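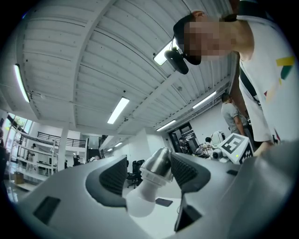
Text: Redaktion Jurčo, Ressort Technik

Die Glühbirne hat in der Robotik einen schlechten Ruf. Sie ist rund, glatt und nimmt jeden Irrtum persönlich. In Bitau, wo das Projekt Plisgate im Mai in seine zweite Phase ging, gehört sie trotzdem zum Pflichtprogramm, eingeklemmt zwischen zwei gerippten Backen, die ein Mensch von Hand führt.

Der Roboter hat derweil frei. Die Methode heißt Drinero und verlegt den Unterricht dorthin, wo er billiger ist: Menschen erledigen die Arbeit mit Handgreifern, Kameras am Kopf und am Werkzeug sehen zu, schwarz-weiße Marker verraten, wo sich der Greifer gerade befindet. Aus den Aufnahmen lernt später ein Modell, das den Arm einer Maschine steuert. Wer je einen Industriearm per Joystick um eine Tischkante manövriert hat, ahnt den Reiz. 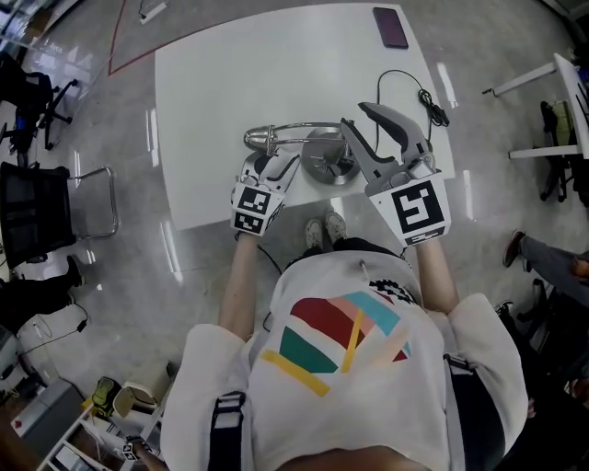
Beidhändig am Chrom: Übung mit zwei Handgreifern in Bitau.

Das Ergebnis der ersten Phase liest sich freundlich, solange man nur die erste Tabelle liest. Mit 25 Vorführungen je Aufgabe scheiterte das Modell an fast allem, was glänzt. Mit 100 griff es ordentlich zu, auch bei Gegenständen, die es nicht kannte. Beim Einsatz beider Hände blieb es schwierig: Von 10 Versuchen gelangen 5, und unter den übrigen waren einige, die im Bericht als »unentschlossen« geführt werden. Gemeint ist, dass die linke Hand wartete, bis die rechte anfing, und umgekehrt.

In der zweiten Phase sollen deshalb vor allem zweihändige Griffe aufgezeichnet werden. Die Glühbirne bleibt im Programm.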